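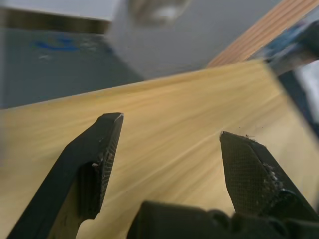
Buying a gripper arm: questions we keep getting
Updated July 20, 2020

Defne Kocabaş keeps this page for the Sokville and Erkutthorpe shops. It covers the purchase of a first arm for small handling jobs: picking, hanging, clipping, sorting. If you have already signed a quote, skip down to the part about spares.

Do we need one at all?

Probably less than the salesperson thinks. Write down the job you want done, who does it now, and how many hours a week it takes them. If you can't fill in the third item, you are not ready to buy. Most requests that reach me have a model number in the first line and no hours anywhere.

The demo looked great. Doesn't that count for something?

A little. A demo tells you that the arm can do the seller's task, with the seller's parts, on a day the seller picked. Ask to bring your own parts. Ask them to run the same pick over and over while you stand there with a notepad and write down every miss, including the ones they wave away as "just the lighting." When we looked at Keskin in April, they agreed to this without fuss, and it moved them up my list. Skastoto wanted to send a video. I said no thanks.

What does the quote leave out?

Read it line by line and look for these:

Fingers and pads, beyond the first set
Mounting plate and a table that won't wobble
Cables long enough for your room
Cameras, if the software needs them
Training for more than one person
Shipping, both ways, for repairs
Software renewal after the first year

I have yet to see a first quote with all seven on it. The base price is the number everybody repeats in meetings, and it's the least useful one on the page.

How much should we set aside for pads and fingers?

We carry $900 per arm for the first year. That is our own budget figure, set for our own work, so don't copy it blindly. Soft goods are harder on us than people expect. Socks, towels and anything knitted shed lint, the lint sticks to a textured pad, and then you are cleaning pads or changing them. Ask the seller for the price of one replacement pair, delivered, and how long it takes to arrive. If the answer is "we'll get back to you," put that in your notes too.

Can we clean the pads ourselves?

Usually, but get the method in writing from the maker before you try anything stronger than a dry brush. I don't want to hear that a warranty claim was turned down over the wrong cleaner. Put cleaning on somebody's schedule and count the minutes as part of the running cost. A machine that needs a person with a brush is still using a person.

Is one arm enough, or should we get a pair?

Start with one unless the job plainly needs two hands. Opening a spring clip while holding cloth in it is a fair case for two. Moving boxes from here to there is not. A second arm brings its own cables, its own pads and its own share of the setup time, and the discount offered for buying both rarely covers any of that.
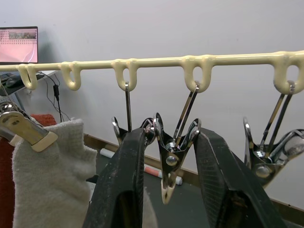 Will it handle clips, wire and other fiddly hardware?

Sometimes, and you should make the seller prove it with the exact hardware you use. Anything that hangs will swing when it's touched. Shiny metal can confuse a camera. Thin wire gives the fingers very little to hold. Bring a handful of your own clips to the trial, old ones included, and don't accept "similar" parts as a stand-in.

How long before it does useful work?

Plan on 6 weeks from delivery, and don't promise your boss anything sooner. The sales sheet may say it can be up and running in a day. It can be powered on in a day. Getting it to do your task often enough that people stop hovering over it is a different matter, and that time belongs in the budget as wages.

Should we lease?

I go back and forth on this. A lease keeps the first payment small and makes it easier to walk away, which I like. It also tends to come with a service plan you may not want and return terms that are vague about wear. Ask what "normal wear" means for fingers and pads, and ask for it in plain words. If they can't define it, assume you'll be billed for it.

What about a used one?

Only if the maker still sells parts for it and the software can be transferred to you. Check both with the maker, and not with the person selling the arm. Look closely at the fingertips and joints, and have it run for an hour before you hand over any money.

How do we know if it paid off?

Decide before you buy. Go back to the hours you wrote down at the start, and count them again once the arm has settled in. Count everything: resets, cleaning, phone calls to support, the time spent picking dropped items up off the floor. If the total hasn't gone down, then you bought an interesting machine and should say so in the report. Erkutthorpe sent in a report like that and I thought better of them for it.

The seller says the next software update will fix the problem we found. Should we wait?

Wait if you like, but hold your money while you do. Pay for what it does on the day of the trial. If an update really is coming, they can invite you back when it's out. A promise about a future release should not appear anywhere in your cost figures.

Who signs off?

Anything with an arm in it comes to Defne first, then goes to the shop manager. Send the following together, in one message:

The hours sheet
2 quotes from different sellers
Your notes from the trial, misses included
A price for spare fingers and pads
The name of the person who will look after it

Requests with pieces missing go back unread. Allow 5 working days for a reply, longer if you've asked for two arms.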